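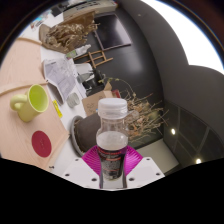

From: Noémie Texier
To: vantrips list
Subject: Re: Derell in August - where to stay, and is the lake road open?

Hi all

Quick one as I'm packing, will try to go through it in order.

On July 2019 Digest, Colin wrote:

> Hello everyone. We've got nine days in August and are thinking of
> using Londville as a base, then going up to Derell for a night or
> two. Small campervan, two adults, one dog who hates heat. A few
> questions for anybody who's been lately.
>
> First, is the lake road open right the way round? The map we have
> is old and shows a gate at the northern end.
>
> Second, is it worth booking the site at Derell or can you just turn
> up? We don't like being tied down, but we also don't like driving
> round at nine at night looking for a flat bit of ground.
>
> Third, the Maillard walk. My wife's knee isn't great. Is there a
> shorter version?
>
> Any thoughts on food shopping also welcome. Thanks, Colin

Lake road. Open as far as the dam viewpoint when we went through in June, then the gate, and yes it was shut. Locals told us it stays shut except for the forestry people. So you can't do the loop, you go up and come back the same way. No great hardship, the light's quite different on the way back if you leave it till after tea. It's 43 km from Londville to the viewpoint and we took well over an hour, lots of bends, and a couple of places where you have to tuck in for the coach. Fill up before you leave. The pump in Derell takes cards only and it didn't like mine.

Booking. In August I would. The site has 58 pitches and half of those are on the slope, fine for tents, miserable in a van unless you like sleeping with your feet above your head. Ask for the bottom row by the stream, and say you have a dog, they put us next to the play area the first time and poor Biscuit barked till ten. Bottom row gets shade from lunchtime on. Showers are ok, hot in the mornings, less so by evening. Wifi is a rumour.

If it's full, there's the overnight parking behind the sports hall in Londville. Free, flat, a bit bleak, street light all night. Two nights maximum and they do check. Water tap at the far end, marked Ondeo on the little metal cover, you need to push the button and keep pushing. Take a can, a hose won't fit it.

Maillard walk. The full thing goes up to the top at 3,161 feet and it's the last part that does for knees, loose stones and very steep coming down. BUT there is a shorter one which I think is nicer. Park at the chapel, not the main car park (main one is full by nine and they charge), and follow the yellow marks to the old sheepfold. Roughly 2 hours there and back if you stop for a sandwich. Gentle nearly all the way, one stile, a dog can get under it. You get the whole valley from the sheepfold wall and you can see the lake as far as the narrow bit. There were cows on the path when we went so keep the lead on.

Don't bother with the waterfall that's signed from the same place. It was a wet rock.

Food. Big supermarket on the way out of Londville, south side, shut Sunday afternoon. Derell only has the bakery and a sort of everything shop, which had milk, tinned peas and fishing hooks last I looked. Bakery is very good, go before half eight, the apricot things run out. Market in Londville is Thursday, square by the bridge, cheese man at the end nearest the river lets you taste everyting.

Heat and the dog. It was cooler up at Derell by a good bit, we needed a blanket. Down in Londville the van was an oven by mid-afternoon and we just sat by the river. There's a shallow place to paddle below the footbridge, lots of dogs in there. Mind the broken glass on the left hand bank, people drink there at weekends.

If it was me I'd do it the other way round tbh. Derell as the base and one night in Londville for the market. Less driving and you'd sleep better.

Has anyone else been up since the storms? Someone at the campsite said the chapel track gets washed out quite easily, and I've not heard how it did. Would be good to know before Colin sets off, and we might go back ourselves in Septmber.

Got to go, ferry's at six and I haven't found the passports

Noémie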